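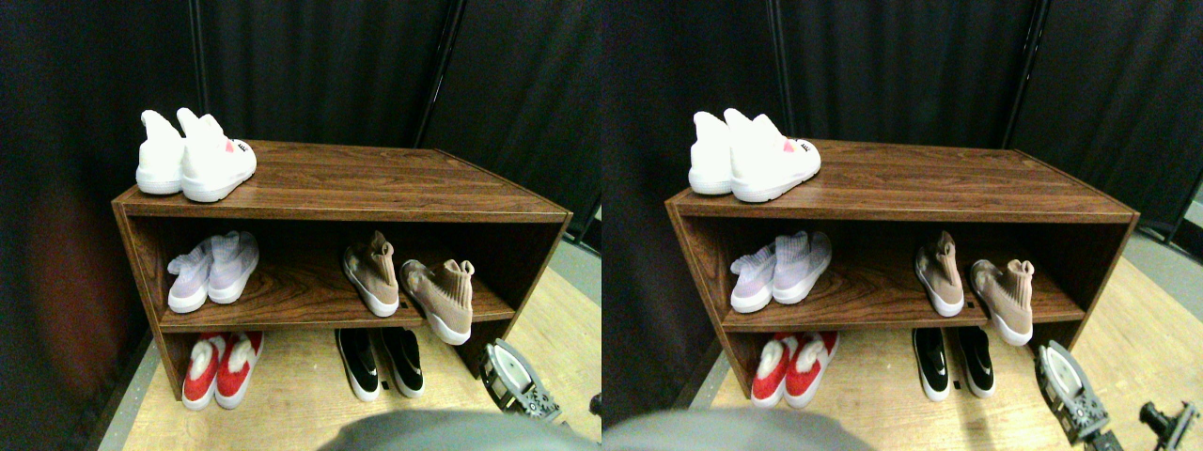 ## Looking after opera clothes and kit at home

Most of what wears out a good evening outfit happens between performances, in the closet or on the way home. These tips were put together for the subscribers who take the Tuesday coach to the Vernberg. They also cover opera glasses, programs and scores.

### The night you get home

Hang the jacket or dress in the open overnight before it goes back in the closet. A shower rail is fine if the bathroom is dry. Empty the pockets first. Cough drops left in a lining will melt by July and the stain is very hard to get out.

Brush wool with a clothes brush, working downward from the shoulders. Velvet should be brushed lightly with the pile, or gone over with a barely damp microfiber cloth. Don't iron velvet. Hang it in a steamy bathroom with the shower off, and leave it alone until it has dried completely.

### Makeup on collars

Rub a drop of clear dish soap into the mark with a fingertip, wait ten minutes and rinse from the back of the fabric. Repeat before washing. If the collar goes through a hot dryer with any of the mark left, it will probably stay.

Silk is different. Blot it with a dry white cloth and take it to the cleaner. Tell them what the stain is.

### Opera glasses

Blow the dust off the lenses before you wipe them. A rubber bulb blower from a camera store works well. Then use a lens cloth, in small circles from the middle out. Window cleaner can damage the coating, and so can a shirt tail with grit in it.

Mother-of-pearl barrels need only a soft cloth, slightly damp, and then a dry one. Keep vinegar and jewelry dip away from them. If the center wheel is stiff, don't oil it. Oil creeps onto the glass. Khoa Chu repairs older pairs at his bench in Ustgate and charges $35 to clean and regrease a focus wheel.

Store them in their case with a packet of silica gel, and change the packet twice a year.

### Programs and libretti

Stand programs upright in a box, packed closely enough that they don't slump. A Bulance magazine box holds almost 100 of the thin season programs, fewer of the gala ones. Take out paper clips and rubber bands before you put anything away. Clips rust, and bands go sticky and pull the ink off.

Cast-change slips are often printed on cheap paper that yellows whatever is next to it. Put each one in a polyester sleeve and keep it behind its program.

For a vocal score with a loose page, use a thin line of PVA glue along the inner edge, press wax paper on both sides and leave it under a heavy book overnight. Ordinary clear tape turns brown. My Domínguez libretto was taped by an earlier owner and the tape has eaten the first page of Act 2.

### Records and box sets

Keep LPs vertical and away from radiators. A shelf for 200 records needs a bracket at each end and one in the middle, screwed into studs. Box sets are heavier than they look, so put them on the bottom.

If a booklet smells musty, stand it open in a lidded plastic tub beside a small dish of baking soda for a week. Keep the soda off the paper.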